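Wednesday notes: where to put the fingers first

I promised in October to write more often about my work, and then I did not write at all. Today is June 23, 2021, and I finally have a result that I can explain without a whiteboard, so I will try.

The question in our project, which we call Siresard, is simple to say. When a robot hand must pick up a thing lying on a table, at which moment should it decide how to close the fingers? Most of the methods I read decide early. The camera looks from far, the planner chooses a grasp, and the hand goes there and executes it. If the object was measured two centimeters wrong, the fingers close beside it, or on the edge of it, and the thing slides away.

Our method, Strebel, decides late. The planner gives only a rough goal, a region and a direction of approach. The hand goes down with curled fingers, and the final closing is chosen from what the fingertips meet and from the last view before the palm hides the object. I did not invent the general idea, many people before me wrote about it in different forms. My part is the rule for when to stop trusting the plan.

We train on demonstrations. The full set has 2724 grasps now, and I threw away all those where the operator corrected himself more than once. This left 1754. I was afraid that this is too few, but the cleaner set gave a better model than the full one, and it trained in one night instead of two days.

The tube of toothpaste is the object I spent the most time with this spring. It is soft in the body and stiff at the crimped end, and the two parts want a different grasp. If the hand takes it near the crimp, one fingertip can go under the flat edge and lift. If it takes it in the middle, the body gives way under the pressure and the fingers think they already have a firm hold.

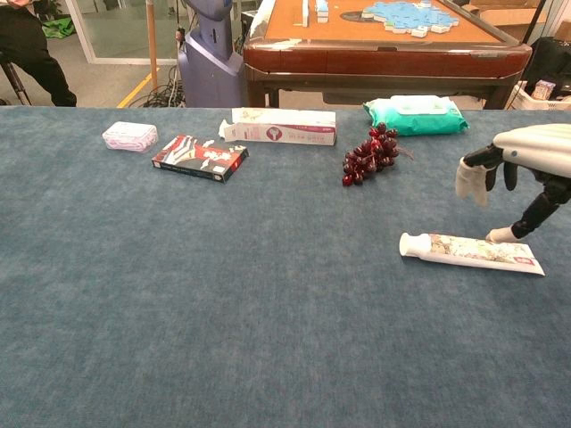

Miro wrote to me after reading my draft that the late decision is only hiding a bad camera calibration, and that with a good calibration the early planner would do the same job. I took this seriously, because it would make half of my chapter unnecessary. So I calibrated everything again, which took me a full afternoon and a part of my patience, and repeated the comparison with the toothpaste. The early planner became better, this is true. It came to 71 percent. Strebel reached 89 percent on the same starting positions. A gap stays, and I believe it comes from the softness of the tube and not from the camera.

Miro answered that soft things are a special case. Maybe. But in a bathroom or in a kitchen cabinet I find mostly special cases. A pack of wet wipes is soft, and a bunch of grapes, even artificial, moves in every direction when you touch one berry.

What does not work yet: flat boxes. When a box lies low on the cloth, the fingertips meet the table before they meet the box, and my rule understands this as contact with the object. It then closes very confidently on nothing. I tried to subtract the height of the table, but the felt is compressed a little under the fingers and the threshold is never right for long. My next attempt is to let the hand touch the table on purpose, at the beginning, and remember how this feels.

The code runs under Wastari, our old control software, and I do not recommend it to anybody. Moving it to something newer is on the list for the summer, after the chapter.

If you work on similar contact rules and you have a good way to tell the cloth from the box, please write me. I read all comments, only slowly.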